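Section 4. Sorting your hand tools into the trays

Last updated: July

I wrote this section after setting up the tool corner at our place in Orkville, so it's the way I do it and you're welcome to change the order. You'll need your trays, a rag, a marker, some masking tape and a clear bit of floor. I do mine on the floor because my workbench is always full (sorry, Svenja), and I like to see everything spread out before I decide where it goes.

Before you start

Give yourself an evening. The Jurura set has its own drawer inserts, and those are covered in section 5, so leave them in the bag for now. If you've got Kimaro trays, peel the sticker off the bottom first or it'll leave gum on the shelf. I used a hair dryer on mine and it came off in one piece.

CAUTION: Take the blades out of utility knives before you start rummaging. Put them in a lidded jar, well away from kids.

Steps

1. Tip out the old toolbox. Slowly! Mine had 14 loose drill bits in the bottom, and they roll forever on a hard floor.

2. Make piles by what the tool does. Things that turn, things that grip, things that cut, things that measure. Don't fuss over brands or matching handles yet.

3. Pull out the doubles. I had 2 tape measures with the same broken lock and I'd been putting up with both of them for years. Keep the better one, or in my case neither.

4. Wipe each tool with a dry rag, handle first and then the metal. If there's rust on a shaft, rub it with fine steel wool and a drop of light oil, then wipe it again before it goes anywhere near a tray.

5. Give each pile a color. I use yellow for screwdrivers and it's stuck so well that my neighbor Idrisa now asks for "something from the yellow one" when he comes over to borrow things.

6. Set the tray down flat and start with the long screwdrivers. Lay them lengthwise, and turn every other one around so the fat ends of the handles don't bunch up together.
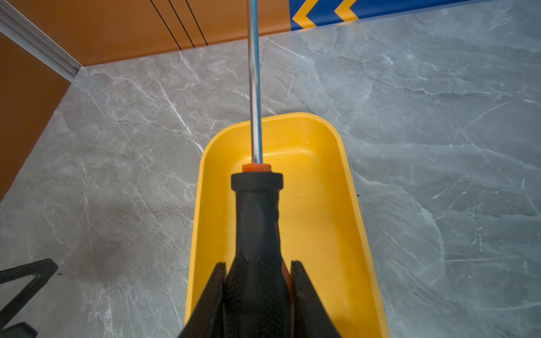

Fig. 4-1. Long-shaft screwdriver-like tool with black handle and orange collar, over the yellow tray.

7. Check the length as you go. If the shaft is longer than the tray, don't wedge it in at a slant — hang that one on the wall rail instead (section 6).

8. Add the stubby ones last, in whatever gaps are left. Stop when you can't pick one up without moving three others.

9. Tape a label on the short end that faces you and write on the tape, never on the plastic. I learned that with a permanent marker and a lot of scrubbing.

Note: Bit holders and hex keys go in the small tray, even though they turn things too. They slide under the big handles and you'll never find them.

Note: If you're using the Umelholm shelf, put the screwdriver tray at waist height. The heavy stuff like wrenches and hammers belongs on the bottom.

When the trays are full, slide them onto the shelf and go on to section 5.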